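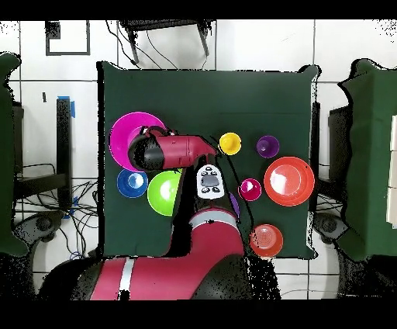 Vergleich zweier Greifstrategien bei farbigem Geschirr: Auswertung zulässig?

Marjan Nouri
Im Projekt Mellar untersuchen wir das Greifen von Schalen und Tellern am Rand. Uns liegen 2115 Durchläufe vor, davon 221 mit teilweise verdecktem Objekt. 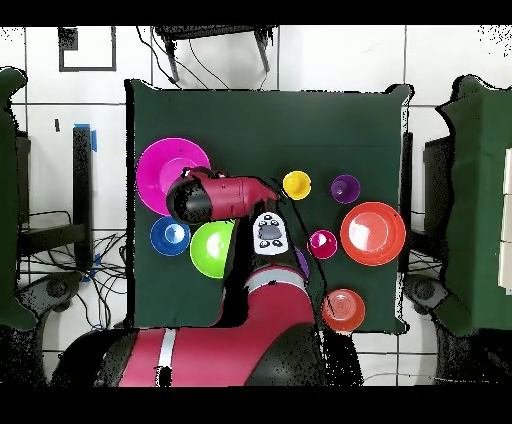
Abb. 1: Greifer über dem magentafarbenen Geschirrteil, ein violettes Objekt größtenteils vom Arm verdeckt.

Dürfen die verdeckten Fälle in dieselbe Erfolgsquote eingehen? Der Gutachter verlangt eine Begründung.

Carys Dafis
Eine gemeinsame Quote ist zulässig, sofern beide Gruppen zusätzlich getrennt ausgewiesen werden. Als Erfolg sollte nur gelten, wenn das Objekt am Rand gefasst und angehoben wurde.

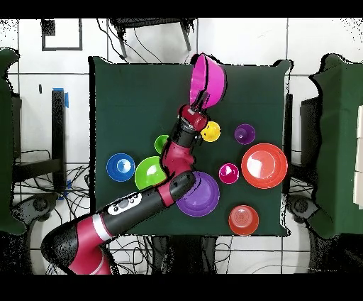
Das Kriterium ist vor der Auswertung schriftlich festzulegen. Bei Drindden wurde es nachträglich geändert, wodurch die Ergebnisse nicht mehr vergleichbar waren.

Powell
Einfach weglassen, 900 Durchläufe reichen auch.
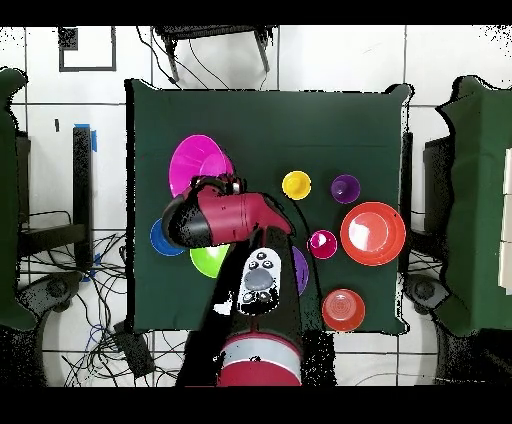 Ergänzend: Lücken in den Tiefendaten an den Objektkanten bitte gesondert vermerken. Ein Formular dafür habe ich nicht.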